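Keep the Old Bat

Mon 28 December

Every winter my neighbors in Akholm put their sports things on the sidewalk, with a paper that says "free." I walk past and I see skates, rackets, gloves for a child who is now too big. By evening most of it is gone, and what is left goes in the trash. I think we give up these objects too fast.

I came to this country at 40 and I did not know baseball at all. A woman at my work, Grethe Brynjólfsdóttir, also a foreigner, took me to the field behind the Geden school one evening in May. She lent me a bat which had belonged to her son. I missed every ball. But I went home with the bat, and she never asked for it again, and I have played with it each summer after that.

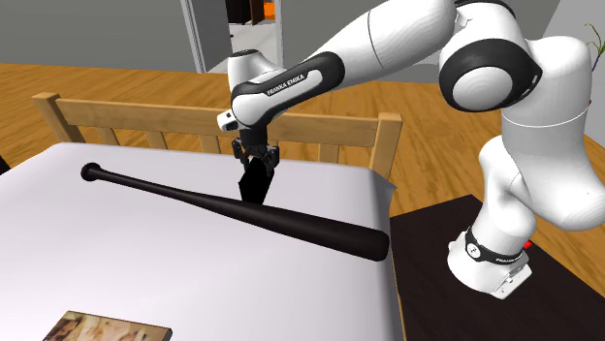
A new bat of the kind the younger players want can cost more than I spend on food in two weeks. They change it when the next model comes, and they say the old one has no life in it. Maybe this is true for a professional. For the rest of us, who play on Sundays and sit down often, I do not believe it. We miss for other reasons -- mine is that I close my eyes.

Our town has 4,000 people and two fields. It would be easy to have one shelf in the library where you borrow a bat or a glove as you borrow a book. I wrote this to the town office and received a polite answer about insurance. I will write again.

My friend Yoon, who is 69, tells me I am sentimental, and that a thing is only a thing. He says this while he wears a cap older than our friendship. I asked him if he would put it on the sidewalk, and he changed the subject to the weather.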